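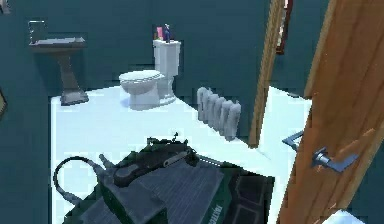
BERGERON, October

I spent an afternoon at Himska, the small robotics lab out past the rail yard, watching a robot look for stuff in an apartment that doesn't exist. It was more fun than it sounds!

The apartment is a computer rendering, one of 200 homes the group has built in its simulator. The bathroom has deep teal walls, an orange-brown door and a white floor so bright it glows, and the first thing I asked was who picks the paint. The software does. Every home gets its colors and clutter shuffled, so the robot can't get by on memorizing one place (I'd memorize this one, though. That teal stays with you).

The project is called Famora, and it goes after a problem anybody with a messy house will recognize. Tell a robot to get something and it usually heads for wherever that kind of thing is supposed to be. Famora keeps a running list of places it has already looked and how good a look it got. Seeing the top of the toilet tank from the doorway counts for a little, and seeing it from up close counts for a lot more. Then the robot picks its next spot by weighing what's left on the list against how far it has to drive. So a sofa gets a second visit if the first one was just a glance on the way past, which is pretty much how I look for my glasses.

And it seems to work, at least in the simulator. In homes the software had never seen, it found the item it was sent for 82 percent of the time, with a limit of 5 minutes per search. The lab's older method just swept the rooms in order, and it ran out the clock a lot more often. The group isn't giving out that second number until the paper is done. I asked twice.

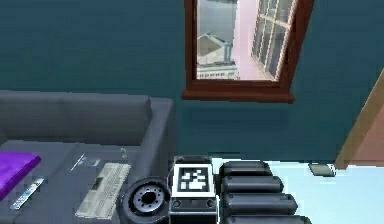

A keyboard and a remote on the sofa in one of Famora's simulated homes. Render: Himska

Living rooms are where I'd have expected trouble, and they are where most of the misses happen. Small, pale things on a gray sofa are hard to pick out, and anything behind the robot's own arm might as well be on the moon. Famora gets around some of that by marking whatever the arm is covering as not seen yet — a small change, I was told, that took two tries to get right.

Picking things up is a different story. The results so far cover only the finding part, so a search counts as a success once the robot has the right object in view and says so. Grabbing it comes later, and the team expects that to be slow going.

Next up is real furniture. Trolness, which runs the training apartments over on the east side of town, is lending the lab two units this winter, and the same software will go onto a physical robot there. I've already asked if I can come by and hide the remote.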